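Floor Care and Fit-Out Technician (part-time), Prarkton
Posted in July by T. Bakker
44 shares | 0 comments

Fludelon is hiring one part-time technician for its floor areas at the Dilleck building in Prarkton. The position covers routine cleaning, inspection and small repairs on carpet and adjoining hard flooring. It reports to the facilities coordinator. Reference number: 1424.

The floor area in scope is 649 square feet, nearly 400 of it carpet. The carpet is gray with a fine streaked pattern. Lint and thread ends do not show well against it from standing height, so inspection is done kneeling, with a hand lamp held low.

Most of the work is at the line where the carpet meets the second floor material. Carpet edges are checked for lifting, fraying and trapped grit. Dark metal bars and rails that stand or lie on the floor are moved before cleaning and returned to their taped marks afterward. They are lifted at both ends and never dragged across the carpet edge.

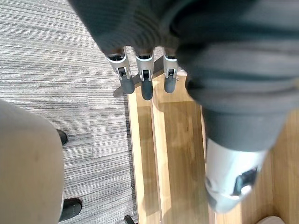
T. Bakker
Facilities Coordinator, Fludelon

Duties

- Vacuum all carpet in two directions each shift, edges first with the narrow nozzle.
- Dry mop the hard floor. Damp mop on Tuesday only, stopping a hand's width short of the carpet.
- Trim loose carpet fibers with scissors. Do not pull them.
- Re-glue lifted edges and weight them overnight.
- Wash, dry and refit knit fabric covers and sleeves. Ribbed knits are washed cold, dried flat and inspected for snags at the cuff.
- Record all work in the floor log, including the location of any stain that did not come out.

Requirements

Applicants need at least one year of paid work in floor care, carpet fitting or building maintenance. They must be able to kneel for long periods and lift 44 pounds without help. Basic hand sewing is needed for repairs to hems and cuffs. Experience with seam tape and contact adhesive is useful but can be taught on site.

Loose jewelry and open-toed shoes are not allowed on the floor. Knee pads, gloves and the hand lamp are supplied. Applicants with a known sensitivity to adhesive fumes should mention it before the trial shift.

Hours and selection

The position is four shifts a week, 6:00 a.m. to 10:00 a.m., with Tuesday as a fixed day. The other three days are agreed at the start of each month. Overtime is rare and paid at the higher rate.

Selection consists of a short interview and one paid trial shift. In the trial, the applicant cleans a marked section, repairs a prepared length of carpet edge and fills in a log page. The log page is assessed along with the repair.

Send a one-page work history to the Fludelon front desk in Prarkton and put reference 1424 at the top. Applications close at the end of July.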